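Lillalthorpe Chequered Floor Weekend - your questions answered

What happens over the weekend?
We paint a chequered floor together in the old reading room at Lillalthorpe! Rosângela Damasceno shows you how to find the middle of the room and set out the squares, then we all get brushes and crack on.

Do I need any experience?
None at all. If you can hold a ruler you'll be fine, and the taping is oddly addictive.

Why do you start in the middle?
Old rooms are never quite square. Starting at the centre keeps the cut squares even along both walls - and it looks so much better from the doorway.

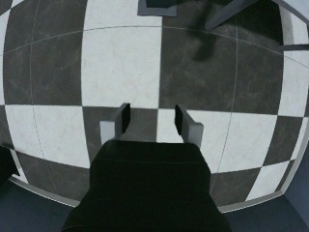
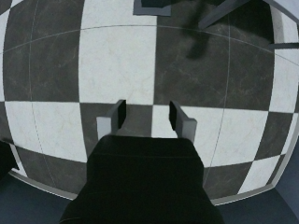 Dark and off-white squares in both.
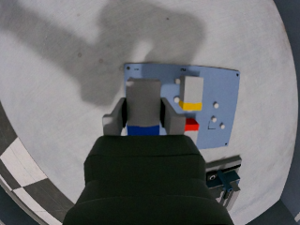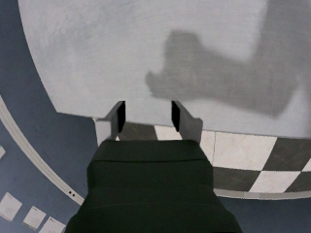
How many people can come?
There are 10 places in June. Bring a friend, it's much more fun with someone to hold the other end of the string!

What does it cost?
£80 each, with paint, tape and lunch included. Kelly Nogueira makes the soup and it is very good indeed.

Can I do this on my own floorboards?
Yes, please do! Sand them well, prime them, and give each colour 3 thin coats. Leave it overnight before you peel the tape.

What should I wear?
Old clothes, soft shoes and something to kneel on.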